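# Questions people ask me about the dark marble

I write this site from my kitchen table, and ever since I first mentioned the marble top my inbox has been mostly stone. So I've put my answers in one place. I'm not a mason or a chemist, I'm just a person who wipes a lot of marble, so take it all in that spirit!

### Is dark marble harder to keep clean than white?

It's different. White marble shows coffee and turmeric. Dark marble shows flour, crumbs, water spots, and every greasy palm print when the evening light comes in low. The busier the pattern, the more it hides, and mine is very busy (I once lost a sesame cracker on it for most of an afternoon).

### What do you wash it with?

Warm water, a drop of plain dish soap, a soft cloth. Then a second cloth with just water, then a dry one. I used to skip the dry one and got cloudy streaks I blamed on the stone for months. It was soap.

### Can I use vinegar? My grandmother used vinegar on everything.

Mine too, and please don't. Vinegar, lemon, tomato sauce, wine, anything sour can eat into the polish and leave a dull mark. That's called etching, and on a dark top it looks like a pale ring or a spot that won't wipe off. A lot of spray cleaners have something acidic in them, so read the label.

### I already have an etch mark. Now what?

Small ones you can sometimes bring back with marble polishing powder, a damp cloth, and more patience than I have. Try it in a back corner first. For anything bigger than a quarter I'd call someone. I had Reinhold Ehlers from Mapplebeck look at mine, and he did the worst patch by the stove while I made sandwiches -- I could not find the spot afterward, and I looked.

### Does it need sealing?

Mine does. Drip a little water on a clean spot and go do something else for ten minutes. If the stone has gone darker where the water sat, it's time. If the water's still sitting up in a bead, leave it alone. A sealer buys you time with oil and stains but it doesn't stop etching, and I wish the bottle said so in bigger letters.

I do mine in July, when I can have the windows open all day. Shuzhen Kong wrote in to say she does hers twice a year with a baby at home and three boys who cook, which sounds right to me.

### Are those white lines cracks? Is my counter broken?

I get this one more than any other, usually from someone who has just moved in and is panicking a bit. Most of the time they're veins, and they're meant to be there. Run a fingernail across one. If your nail glides over, you're fine. If it catches, or if you can feel one side sitting higher than the other, that deserves a proper look.

It also helps to know what a normal amount of white looks like on a stone like this.
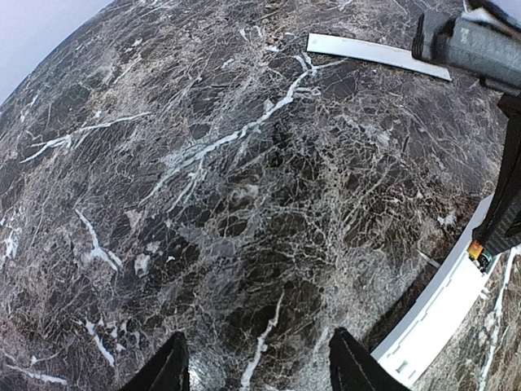 *4 min read*

You get two sorts of line on a top like that. There's the fine cream and beige crackle that runs all over, like a net, and then the thicker bright veins, which fork and wander off wherever they please. The long diagonal one is my favorite. It splits into thinner and thinner threads and then you lose it in the crackle. I'm also fond of the cloudy gray patch in the middle.

### Can I put a hot pan on it?

People do. I don't. Stone doesn't mind heat the way a plastic top does, but a sudden jolt can stress it, and the sealer may not be happy either. I keep an old cork trivet by the stove.

### What about cutting on it?

No! You'll scratch the marble and wreck the knife. Use a board.

### And rolling out dough?

Yes, yes, yes. It stays cool and the butter behaves itself. Flour gets into any little pit in the surface though, so go over it with a dry brush before you bring in a wet cloth, otherwise you're making paste.

### How do I get oil out?

Fresh oil, blot it and wash. For a stain that's already dark, mix baking soda and water to something like thick yogurt, spread it on, cover it with plastic wrap, and leave it overnight. Peel it off, rinse, look. You may need a second round. Mohandas Pai needed four for a sesame oil puddle under his bottle rack and he has asked me to tell everyone to put a saucer under the bottle.

### Would you buy it again?

I would, dark and busy and all. I'd just get rounder corners -- my hip knows exactly where the one by the fridge is.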